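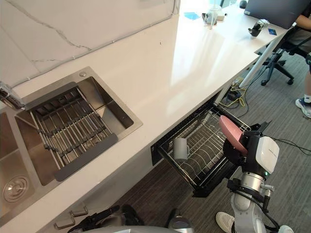 Dustomon Handheld Vacuum, six months in
Posted 2025-05-27 by Morfudd Voyle
Filed under: Cleaning, Kitchen

I bought the Dustomon back in October, on a rainy afternoon when I had just finished sweeping the stairs for the second time in as many days and was feeling sorry for myself. We have a shedding dog (Bravo, a yellow Lab mix who believes every step of that staircase is his personal bed) and carpet runners, and if you have ever tried to drag a full-size upright down a flight of carpeted stairs you already know why I was shopping. A few of you wrote in after my mop roundup asking what I use for the small jobs, so I'm finally giving this little machine the long review it deserves. Get yourself a coffee, because I do go on.

First, what comes in the box. You get the vacuum itself, a crevice tool, a brush tool for upholstery, a charging stand and a spare filter. The stand can sit on a shelf or screw to the wall, and the screws they give you are terrible. Soft as butter! My husband stripped two of them before he went out to the garage and found better ones. Other than that there isn't much to put together, and I had it charging before I'd even thrown out the cardboard.

It's a comfortable thing to hold. I have arthritis in my right thumb, so I'm fussy about triggers, and I was very glad to find that the Dustomon has an on/off switch you slide once and forget. My old Pukeck had a trigger you had to squeeze the entire time, and by the bottom of the stairs my hand would be aching. The Pukeck was lighter, I'll give it that. If you're doing anything overhead, like the tops of curtains, you will feel the difference in your shoulder before long.

Now, suction. On the regular setting it does a lovely job with crumbs, spilled coffee grounds, dry rice, the dusty bits at the bottom of the toaster drawer, all of that. I keep it on its stand in the pantry and I reach for it every single morning after breakfast, mostly for toast crumbs, and a little for the cereal my grandson flings about when he stays over. Dog hair is another story. On plain carpet the regular setting just sort of rearranges it. You need the brush tool and the high setting together, and then it comes up beautifully, but you have to go slowly and in short strokes toward yourself. Once I learned that I stopped being cross with it.

The battery is where I have to be a bit stern. The leaflet promises 24 minutes on regular, and I timed mine at 20, which I can live with. On high I get 6. That will do my stairs if I don't dawdle, and it will not do the stairs and the back seat of the car. I've made my peace by doing the car on a different day, but if you have a big vehicle and two or three dogs I think you'd be pulling your hair out. It takes an awfully long time to charge again, too. I usually put it back on the stand after lunch and it's ready sometime around when I'm starting supper.

Emptying it is easy, with one catch. The bin pops open at the bottom with a button, and crumbs and grit drop right into the trash. Hair does not drop. Hair winds itself around the little mesh cone inside and you have to pull it off with your fingers, and I won't pretend that's pleasant. Do it outside if there's any dust in there at all, and stand upwind. I learned about the upwind part in a black sweater.

The filter can be rinsed under the tap, and then it needs a full day to dry. Please don't put it back in damp! I did that once in the winter and the whole pantry smelled like wet dog until I worked out where it was coming from. I swap between the two filters now, one in the machine and one drying on the windowsill, and that has worked nicely.

As for noise, it's a whine more than a roar. Bravo leaves the room, but he also leaves the room for the blender and for my sister. I can run it while somebody's on the phone next door without getting a look.

I paid 65 dollars for mine, on sale. My neighbor has the Letetow, which costs a good deal more, and she let me borrow it for a weekend to compare. It's the better machine on pet hair, no question, and the bin is bigger. It also has a squeeze trigger, and it's so long in the nose that I couldn't get it into the corners of the stairs without knocking the spindles. I gave it back on Sunday night's casserole visit with my thanks and didn't feel jealous.

So would I buy the Dustomon again? For crumbs and stairs and quick tidying, yes, and I've already given one to my daughter for her apartment. For a whole car or a house full of cats, I'd save up for something bigger. Replacement filters come in packs of two, and I'd add a pack to your order right away, along with some decent screws.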